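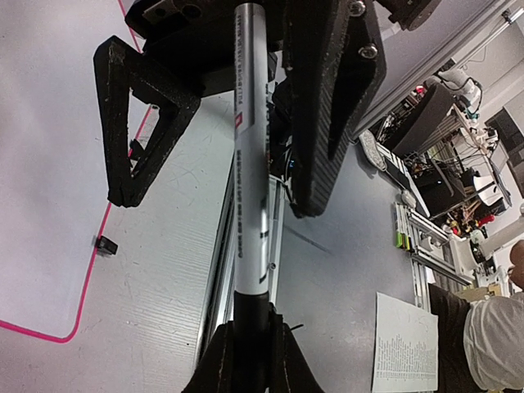

Marker pen and gripper

Ticket 2957: wrong dates showing on the siege timeline
Opened by: Kekeli Sulemana
Status: open, waiting on Asuka

Hi all, me again, sorry! I'm putting everything in one place as I go, so bear with me if it rambles.

The trouble is on the siege of Jomberg page in the schools section. A teacher wrote in to say her class had been told the siege ended before it started (they thought this was brilliant, she was less keen). I had a look and she's quite right. The intro says the town held out for 13 weeks, but the timeline underneath has the surrender in March and the first attack in June of the same year.

First thing I tried was clearing the cache and loading it again. No change. Then I tried it on my phone and on the old laptop, and got the same wrong order on both, so it isn't my browser being silly.

Next I opened the entry in the editor, and the dates in there are fine! June for the first attack, September for the surrender. So the text we typed is right and something is going wrong between the editor and the page.

10.40: Had a poke at the other battle pages. Sarnden is fine. Ikonen is fine. The Pamport crossing is wrong in the same way, with the river battle listed after the peace treaty. Both of the broken ones were brought over from the old site by Farhad, and the two good ones were typed in fresh by Mahnaz. That feels like a clue.

11.15: Rang Farhad. He says the old site kept day and month as plain numbers, and he remembers a setting on the import for which way round they go. He thinks it was left on month first. The attack at Jomberg was on the 3rd of June, so 3/6, and I can see how that might get muddled, but it would give us the 6th of March for the attack and not for the surrender. So either the labels have slipped as well or I'm missing something. Farhad is going to dig out the import file.

12.05: File found, thank you Farhad! The labels have slipped too. There's a blank row near the top of the Jomberg sheet, and everything below it has moved up one. I took the blank row out on the test copy, switched the setting to day first and ran it again. Jomberg now reads properly from first attack to surrender. Pamport is better but still has one stray entry, the burning of the bridge, sitting right at the bottom with no date at all.

Eun-seong, could you check the bridge date in the printed booklet when you get a minute? I don't want to guess it.

Asuka, before I touch the live site, is it safe to run the import again over the top? There are roughly 900 entries in that batch and I know Mahnaz has fixed spellings by hand in a few of them. I'd hate to wipe those out.

I've hidden the two timelines for now and left the main text up. I've also written back to the teacher to say sorry and that her class was right.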